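Player Registration and Transfers: Frequently Asked Questions

Last updated October 16, 2021

These answers apply to senior men's and women's teams in the Domby Regional Football League. Youth registration is covered on a separate page.

When can a player be registered?

The league has 2 registration periods per season. The main period opens when fixtures are published and closes at midnight before the fourth round of matches. The second period runs for the whole of January. A registration submitted outside these periods is held in the system and processed on the first day of the next one.

How many players can a club register?

A senior squad list may hold up to 23 players. Goalkeepers count toward the total. A player on a long-term injury listing still occupies a place until the club files a removal form.

What documents are needed for a transfer between two league clubs?

The new club submits the transfer request, signed by the player and the club secretary. The former club must then confirm the release in the Vedik registration system. If the former club doesn't respond by the deadline shown on the request, the file goes to the registrar, Danuta Zieliński, for a decision.

Can a club refuse to release a player?

A club may object on two grounds: unpaid membership dues, or equipment that has not been returned. The objection must state the amount or list the items. A general objection without details is rejected. Playing position, squad shortages and upcoming fixtures are not valid grounds.

Is there a transfer fee?

The league does not set or collect fees between clubs. Clubs may agree on a payment privately, but the agreement has no effect on registration. The league's own administrative charge is published in the fee schedule and is billed to the new club. 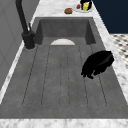
Basin with ribbed floor, computer rendering.

How do loans work?

A loan is entered as a temporary transfer with a start date and an end date. The player may not appear for the parent club during that time. A club may have 2 players out on loan and any number in, subject to the squad limit. A recall clause is valid only if it was entered in the original request.

Can a loaned player face the parent club?

Yes, in league matches, unless the loan form excludes it. In the Kołodziej Cup the player is never eligible against the parent club.

What does "cup-tied" mean?

A player who has appeared for one club in the Kołodziej Cup cannot appear for another in the same season. Being an unused substitute does not count as an appearance. The match record signed by the referee is the only evidence considered.

What happens if an ineligible player takes part?

The match is awarded to the opponent. If both teams fielded an ineligible player, the result is voided and neither receives points. Appeals are heard by Ferhat Sezer and must be filed in writing.

Does a player coming from another country need clearance?

Yes. International clearance must be received before registration is complete. The league handles over 300 registrations in the main period, so clubs should send these requests early.

Who answers questions about a pending request?

Contact Nusrat Marikar at the Bristosau office and quote the request number. Status information is given to club secretaries and to the player named on the form.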